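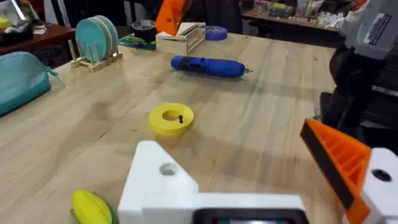 Yellow ring on a wooden tabletop.

Usora Events Course
Unit 4 handout: Power for evening functions

Read this before the practical session. Bring a calculator and the blank load sheet from Unit 3.

1. What the unit covers

Most small functions run from ordinary wall sockets. A birthday party in a village hall will rarely need a generator, but it will need somebody to have worked out what is plugged in where. This unit deals with that sum, with extension leads and with the questions to put to a venue before the contract is signed. It does not cover three-phase supplies, which come in Unit 6.

Nothing in this unit qualifies you to alter or repair fixed wiring. If a socket is damaged or a circuit keeps tripping, report it to the venue and leave it alone.

2. Watts and amps

Equipment is normally labelled with its power in watts. Circuits and fuses are rated in amps. To get from one to the other, divide the watts by the voltage. We use 230 volts throughout the course.

A standard UK plug takes a fuse of up to 13 amps. At 230 volts that is 2990 watts. One extension lead plugged into one wall socket shares that limit between everything on it, however many outlets the lead has.

Some labels give amps and no watts. In that case copy the amps straight on to the load sheet. If there is no label, ask the supplier for the figure and do not guess.

3. Worked example

The booking is an evening reception at Trirnell, in the main hall. The entertainment is supplied by Garg, who have sent these figures:

Speakers and amplifier: 1224 watts
Dance floor lighting: 500 watts
Photo booth: 178 watts
Mixer and laptop: 33 watts

Total: 1935 watts

1935 divided by 230 is 8.4 amps, so the whole set could run from one 13 amp plug. We would still split it. Put the sound on one wall socket and the lighting and photo booth on another, so that a blown fuse on the lighting side does not stop the music.

Now add the caterers. They want to use a 3000 watt tea urn and have asked for the socket beside the stage. The urn should have a wall socket to itself. Two neighbouring sockets are often on the same circuit, so ask the venue which sockets share a breaker and mark them on the floor plan. In an older building the answer may be one breaker for the whole hall. The urn then goes in the kitchen.

4. Extension leads

Unwind drum leads fully before use. A coiled lead can overheat at a load it would carry safely when laid out, and most drums have two ratings printed on the side, one for each condition.

Do not plug one extension into another. If the lead is too short, get a longer one.

Run cables along walls where you can. Where a cable has to cross a doorway or walkway, use a rubber cable ramp. Tape is acceptable on a smooth floor for one evening but lifts on carpet.

Outdoor sockets and leads must be suitable for outdoor use and protected by an RCD. For marquee jobs with Kulier the supply point is shown on their site drawing. Measure the cable route from that point, including the height of any poles.

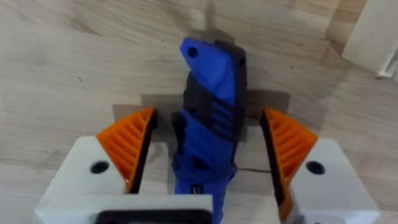 5. Questions for the venue

How many sockets are in the room, and where?
Which of them share a circuit?
Where is the consumer unit, and who holds the key in the evening?
Is there a sound limiter, and which sockets does it cut off?
Does the venue ask for PAT certificates from suppliers?
What time can suppliers get in to set up?

6. Before the next session

Complete a load sheet for the December party in your course folder. Show the total in watts and amps for each wall socket used, and mark the cable runs on the plan. Hand in both sheets together.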